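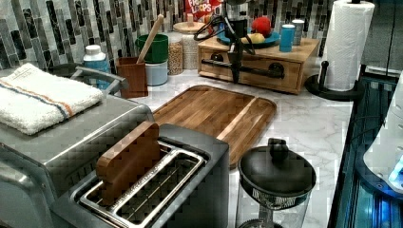 Stone countertop sealing

Stone countertop sealing is the practice of treating a marble, granite or limestone kitchen surface with a liquid meant to slow the uptake of water and oil. It is widely recommended by installers and by the makers of sealers, often on a fixed yearly schedule. The case for some treatment of porous stone is fair. The case for the schedule is weaker, and many of the claims printed on bottles have never been tested in a way that a buyer could check.

Background

Marble is mostly calcium carbonate, with other minerals supplying the gray, green or gold veining. It was used for centuries in pastry rooms and washstands with little more than soap and an occasional wax. Modern sealers came into home kitchens from the building trade, where they had been sold for outdoor walls and floors exposed to rain and frost. Whether results on an outdoor wall say much about a surface that gets lemon juice and coffee was rarely asked at the time.

Types

Topical sealers form a film over the stone. They scratch, can turn cloudy near heat, and usually have to be stripped before they are replaced. They are now uncommon on kitchen counters.

Penetrating sealers, also called impregnators, soak into the pores and leave a water-repelling residue once the carrier liquid dries. Most household products are of this type. How far they soak in depends on the stone and its finish. A highly polished slab may take up very little, and any excess has to be wiped away before it hardens into a haze.

"Enhancing" sealers darken the stone as well. The word describes a change in color and says nothing about protection.

Staining and etching

Much of the confusion on the subject comes from treating two kinds of damage as one. A stain is a foreign substance inside the stone. An etch is a dull mark left where acid has dissolved a little of the surface. A penetrating sealer can slow a stain. It does almost nothing to stop an etch, as the acid attacks the stone itself. Owners who seal a marble counter and then find a pale ring under a cut lime often blame a bad application, and are often sold another one.

Etches on polished marble are removed by abrasion. Finishers work through finer and finer pads, commonly ending at 3000 grit, then buff with a polishing powder. On a honed finish the same mark is harder to see to begin with.

Claims and evidence

The sealer brand Mimby advertised "lifetime stain immunity" for several years. The small print limited the claim to surfaces cleaned only with the company's own spray, and excluded oil, wine and standing water. Its rival Terkmont promised protection for 15 years on granite, a stone that in many cases absorbs so little that an untreated slab might do as well.

The largest household comparison often cited in trade brochures was run by Rungrueang, a stone supplier, and covered 306 kitchens. Owners reported their own stains by postal form, there was no untreated group, and each household had been given the product free. Lamduan Wiriya, a materials writer, called the result "a customer satisfaction survey with a lab coat on." The supplier has not released the forms.

Kanokwan Kaewsai tested offcuts of white marble with cooking oil, tea and beet juice, and found that sealed pieces wiped cleaner than bare ones after short contact. Left overnight, the difference narrowed sharply for oil. Her samples came from a single quarry, so the findings should not be stretched to other marbles.

Water test

The usual home check is to leave a small puddle on the stone and see if the spot darkens. It is cheap and gives a rough idea of absorption. It does not measure resistance to oil, and it can mislead on dark stone, where a damp patch is hard to see. Sellers who run the test in a showroom tend to choose the slab.

Maintenance advice

Daily care is plain: mild dish soap, a soft cloth, and no vinegar or bathroom descaler on marble. Spills are better blotted than wiped. Oil stains may respond to a poultice, an absorbent paste left to dry under plastic film, although old stains may need several rounds.

See also

Honed finish
Poultice (stone care)
Engineered quartz
Soapstone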